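Forkia 50 Felt and Foam Furniture Pads
Item 2605
Sold by Oltbridge Home Supply
Page last revised 1999-09-06

We carry a lot of things that are supposed to save your floor, and most of them we would not put under our own chairs. The Forkia 50 is one we kept after trying it. Read the whole page before you order, including the part about what it won't do.

What you get
One card of 50 self-stick pads. The bigger ones are for table legs and the feet of heavy cabinets. The small rounds are for chairs, picture frames and the bottoms of lamps. There's also a strip you can cut to length with kitchen scissors. The maker says the strip can be cut "to any shape." It can be cut to any shape with straight sides. Curves come out ragged, and a ragged edge picks up lint.

The claims on the card
The card says "protects any floor." We don't know what that means and we doubt Forkia does either. A pad on a chair leg will keep the leg from scraping. It will not stop a piece of grit from getting stuck in the pad and scraping for it. If you have sand or gravel by your door, sweep first and check the pads every month or so.

The card also says "good for 1000 moves." We asked how a move was measured and got a very friendly letter that didn't answer the question. In our lunch room, where the chairs get dragged and not lifted, the first pads slid off center in 6 weeks. Under the bookcase in the front office they haven't budged, but neither has the bookcase. 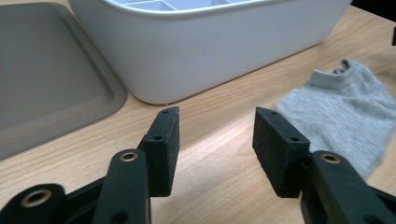 Sticking them on
The glue is decent. It is not magic, and it hates wax, dust and old glue. Scrape off whatever was there before, wipe the foot with rubbing alcohol, and let it dry. Press the pad on hard and leave the furniture upside down overnight. The card says ten minutes. We tried ten minutes and found pads on the floor the next morning.

Thin round legs are a problem with any stick-on pad. If your chair legs are narrower than a nickel, buy the nail-on kind. We sell the Arroyo nail-on glides for a little more money, and they stay put. They are also louder on tile, and you'll need to drill a small starter hole in hard wood or you may split the leg.

Felt or foam?
People ask this a lot. Felt slides. Foam grips, at least while it's clean. Put felt under anything you move and foam under anything you want to stay where it is. Foam will flatten under a heavy load and doesn't come all the way back, so don't expect to move a pad from the piano to a side table and have it look new.

Be careful with foam on vinyl. Some foams and rubbers can leave a yellow mark on vinyl that no cleaner will take out. Forkia says theirs is safe. Maybe so — we'd still try one in a closet first.

Compared with the Hudalholm pads
Hudalholm makes a thicker pad that costs nearly twice as much. It looks better on the card. On the floor we had trouble telling the two apart, and the thicker one made a small table wobble. If you like them, we can order them, but we don't keep them on the shelf.

Ordering and returns
Sold by the card only. Unopened cards can come back for a refund. Opened cards can't, even if you only used two. Orders placed in August have all shipped. Colors are brown and off-white, and the off-white shows dirt right away.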